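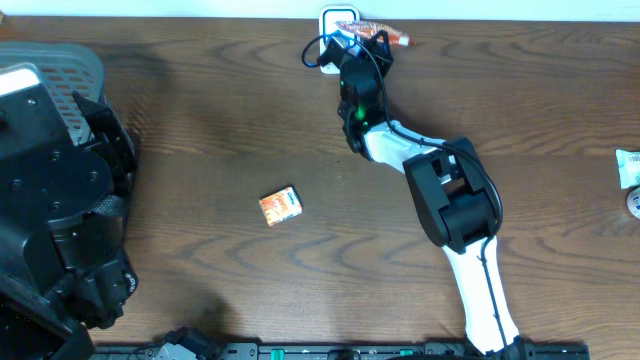

*The white arm up at the wall plate, with the orange snack package next to the gripper. The box is still out in the middle of the table.*

## From the Brerkness bench: teaching the snack task by hand

The snack task has taken up most of our bench time since the last newsletter, so this item is a report on where it stands. The task itself is simple to say. There are packages and boxes on the table, and the arm has to pick up the one it is asked for and take it to the back, next to the wall. A person can do it without looking. Getting an arm to do it means showing it many times over, and most of what we have learned is about how to do the showing.

We started in February by guiding the arm by hand. You stand at the bench, put the arm in its free mode, take hold of it near the wrist and walk it through the whole motion while the joint positions are recorded. New people like this method because there is nothing to learn. It also has a problem we should have seen coming. Your hands and sleeves are in every recording, and the arm will not have them there when it works alone. The first version we trained on those recordings would get to the package and then wait over it.

So we moved to remote control for the snack task. The operator sits at the Hägglund desk (still called that after the room it came from) with a small copy of the arm clamped to the desktop. Move the small one and the big one follows. The first hour is clumsy for everybody. The lag is short but you can feel it, and people tend to overshoot, correct, overshoot again. By the second session most of them have stopped doing that.

We have kept hand guiding for two things: setting the rest position, and showing an awkward wrist angle that is hard to reach from the desk. Both are done before recording starts.

**Where the numbers are**

The plan calls for 700 good demonstrations. An operator does 60 in a full session, and then stops. We tried longer sessions in the spring and the late recordings were poor - slow approaches, sloppy releases, the gripper bumping the table on the way down. Cutting the session short gave us fewer recordings and a better set.

After every 20 demonstrations the operator takes a break and somebody else moves the packages. This matters more than it sounds. If the person driving also sets the table, they put things where they like to pick them up from, and the arm learns a table that is always arranged for its convenience.

**Soft packages and hard boxes**

The boxes went well from the start. They have flat sides, they stay the shape they are, and you can come down on them from above with the gripper open to the same width each time. The only trouble is rotation. A box lying at a slight angle needs the wrist turned to match, and operators who skip that step end up pushing the box across the wood before they get a grip on it. We throw those recordings out.

Wrapped packages are harder. The wrapper gives, and where you take hold decides how the whole thing hangs. Grip it by the end and it swings on the way to the wall. Grip it by the middle and it stays level, but you have to close slowly enough to feel the contents before you squeeze. There is no feel at the desk, so operators go by watching the wrapper crease. Erdal Kurtuluş has the best record with these and wrote down what he does:

> Come in high, stop, look, then go down. Close halfway and stop again. If the package moved, open up and start over. Don't chase it. When you get to the back, set it down before you open. Most people open first.

His last point is worth repeating. The table runs right up to the wall and there is not much room at the back. A package dropped from even a small height can roll or land against the wall at an angle. We had nine recordings in one batch where it had to be nudged straight afterward, and the nudge showed up later in the arm's own runs, including when nothing needed straightening.

**Mistakes we keep**

We do keep some failed grasps, as long as the operator recovers in the same recording. An arm that has only seen clean picks has no idea what to do after a miss. The rule is that the recovery has to be deliberate: back off, look, try again. A recording where someone fumbles and gets lucky is deleted. Please mark it at the time. Going back through a whole session to find it is slow work.

**Lighting and the table**

Leave the overhead lights alone during a session. The arm throws a shadow on the wood, and the grain on this table is strong enough already without the shadows changing halfway through. The people at Gullimthorpe run the same task on a plain gray surface and have offered to swap recordings with us. We would like to do it once both sites use the same file format - they are on the older Mustedon release and we are not.

**What comes next**

The one-arm set comes first. When it is finished we will start on handovers, where one arm passes a package to another. That takes two operators at the desk, or one operator with a control in each hand, and we have not settled which. Anyone who has driven both ways and has an opinion should write to the bench list.

Operator slots for the next block are open now. You don't need to have done it before. Put your name on the sheet by the Hägglund desk and allow an extra hour for the first session.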